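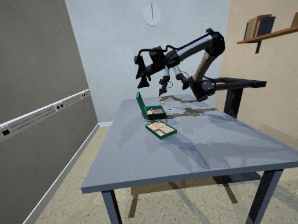
Two arms over one bench, do we need a new risk assessment if the sim says they never touch?

Posted in: Workshop and Automation > Rules and good practice
Posted February 7, 2024

Skurndale

Quick one, hopefully. We're a small packing outfit, setting up a bench cell with 2 arms sharing the one table. Job is fiddly: open a box with a compartment tray in it, small parts go in the compartments, lid down, next. All done in simulation so far, no real metal moving yet.

My boss wants to take the sim results and call that the risk assessment. His line is that if the arms never hit each other in more than 125 runs then there's nothing to assess. I think that's wrong but can't point at a page. Also, do both arms need their own e-stop or is one for the whole cell ok? And what speed should we be starting at on the real thing?

Sorry if this has been asked, search on here is useless on my phone.

UK based if it matters. Arms are sold as collaborative.

Zunard

Your boss is wrong, you're right. Sim is evidence you can put IN the assessment. It isn't the assessment. The assessment is about people. Who goes near it, when, why, what could hurt them. Your sim has no hands in it presumably.

Look at ISO 10218, part 1 is the robot itself and part 2 is the integration, and part 2 is the one for you as you're the one putting the cell together. Also ISO 12100 for how to do a risk assessment in general. ISO/TS 15066 for the collaborative side. And under PUWER the employer has duties for work equipment whatever the salesman told you. Check which edition is current before you buy anything, they do get revised.

"Collaborative" on the box means very little by itself. The arm might be limited, then you bolt a pointed gripper on it and that changes everything. The gripper and whatever it's holding count. I'd worry about narrow fingers more than the big links tbh. Plus lids. A lid closing on a finger against the rim is a pinch point, write it down.

E-stops: one press should stop the lot. Both arms, both grippers, anything else that moves. Don't have a button per arm where pressing one leaves the other going, someone in a panic will not read the label. You can have several buttons but they all do the same thing. Put one within reach of where the person really stands, not on the back of the cabinet. And think about what the gripper does on stop, does it drop the part or hold it? Either can be fine but you need to of decided.

Things the sim won't tell you, from doing this a few times:

cables. Sim cable stays where you draw it. Real one snags on the wrist when the joint turns over, or loops down into the work area and the other arm catches it

mounting. If one arm is on a stand off the side of the table and the stand flexes, your clearances move. Measure it with the arm stretched right out

reach over the edge. Arms go further than the table does. Mark the floor for full reach and not for the bit you programmed

dropped bits. Small rings and the like roll, somebody reaches in after them. This is the one that gets people. Have a rule for it: stop, then reach. Every time

what happens when one arm faults half way and the other doesn't know

Speed: can't give you a number for your cell, nobody here can without the arm, tool and load. Start in reduced speed manual with the enabling switch held, one arm at a time, other one parked and powered down. Then both. We did our first both-arms runs at 10 percent and went up in small steps, wrote each step down with initials. Boring but when the insurer asked we had it.

Keep the two programs from sharing space unless they have to. A simple zone lock is enough, arm A asks for the zone, gets it, leaves, gives it back. Don't rely on timing. Timing worked in your sim because sim time is tidy.

Yüksel

just put a cage round it, job done. we've had ours 18 months and never bothered with the paperwork side, supplier said it was a cobot so exempt

Zunard

It isn't exempt, please don't follow the above. Cage is fine as a measure, but you get to it by doing the assessment, and the gate needs an interlock or it's just a fence. Ask your supplier to put "exempt" in writing and see what comes back.

Ondach

Agree with Zunard on most of it. Adding a couple.

Write down what the sim did and didn't cover. Version of the model, which gripper, payload, cable yes or no, parts in the right place or scattered. Ours had every tray dead square to the table for weeks, first real tray went down skewed and the arm came in over the rim. Put some of them in at odd angles before you trust the clearances.

Redo the assessment when anything changes. New fingers, different box, table moved. We put a line on the front sheet, date and reason and who. Takes no time.

Also if you're building the whole cell yourselves for your own use you may be counted as the manufacturer of the machine, so look into the UKCA/CE side of it. Worth paying somebody for an afternoon on that. HSE site has free guidance, start there so you know what to ask.

Skurndale

Brilliant, thanks both. Printed the dropped bits one and stuck it on his desk. Will go with one stop for the lot and add zone locks befor we go anywhere near the real arms. Didn't know about the manufacturer thing at all, ringing round tomorrow.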